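Household Budget Help: Frequently Asked Questions

The Dratley Household Fund gives small grants and free budget advice to working families in the Dratley and Arruda areas. The questions we receive most often are collected on this page. If your question is missing, please write to the office or come to an open evening.

Who can apply for a grant?

Any adult who lives in Dratley or Arruda and has at least one child or dependent relative at home. You do not need to be a citizen. You do not need to be behind on your bills. Many people wait until the debt is already large, and we would like them to come sooner.

Is there an income limit?

Yes. For a household of two, the limit is 2,915 dollars a month before taxes. For larger households the limit is higher, and the office can tell you the exact number by phone. We count wages, tips and regular support payments. We do not count tax refunds or money that a relative gave you one time.

How much money can I receive?

The largest grant is 1,258 dollars in one year. Most grants are smaller than that. They usually go to rent, child care, car repair or a security deposit.

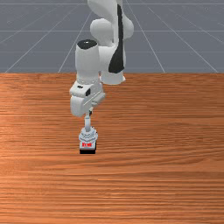
The money is paid directly to the landlord, the repair shop or the child care provider. We can't pay it in cash. If you have already paid the bill yourself, bring the receipt and ask the advisor if a refund is possible. It is sometimes possible, but not for bills older than two months.

Do I have to pay it back?

No. A grant is not a loan. We will ask you to answer a short letter after six months, and it helps us very much when people answer it, but there is no penalty if you don't.

Will a grant change my food or medical benefits?

In most cases it does not, but the rules of each program are different and they change. Please ask your caseworker before you sign our form. If the caseworker wants a letter from us, we will write one.

My hours change every week. Which income should I write?

Write the average of your last three months. Bring all the pay stubs you have, also the low ones. If you are paid partly in cash, a signed note from the employer is enough.

Can I get help with training for a better job?

Yes, this is a separate fund with its own form. It pays up to 3,000 dollars toward course fees at the Jundon Adult Center or at another school that we approve. Before you choose a course, please look at the full cost of it, including bus fare, child care in the evening and the hours of work you will lose.
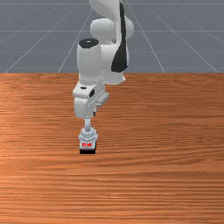 Course fees are paid in two parts, the first at registration and the second after the middle of the course. You may choose any field that has paid jobs within a normal bus ride of your home. Applicants ask us often about bookkeeping, nursing assistant work and machine work. For a course in automation, where the subject is equipment like the white robotic arm over the wooden tabletop, ask the school which level of math you need at the start and whether the certificate is included in the price. We have seen that this second point is forgotten, and the exam fee can be as much as 200 dollars.

What papers should I bring?

A photo ID, proof of address, pay stubs for three months, and the bill you need help with. For the training fund, bring also the course price in writing.

How long does it take?

Usually two weeks from the day your papers are complete. In November and December it can take three or four weeks.

Can I apply in another language?

Yes. The form is printed in Spanish, Portuguese and Vietnamese. For other languages we use a telephone interpreter, free for you. Tell us when you make the appointment.

Where is the office?

On the second floor of the Dokley Building, next to the bus station. The elevator is at the back entrance. The office is closed on Sunday and on public holidays.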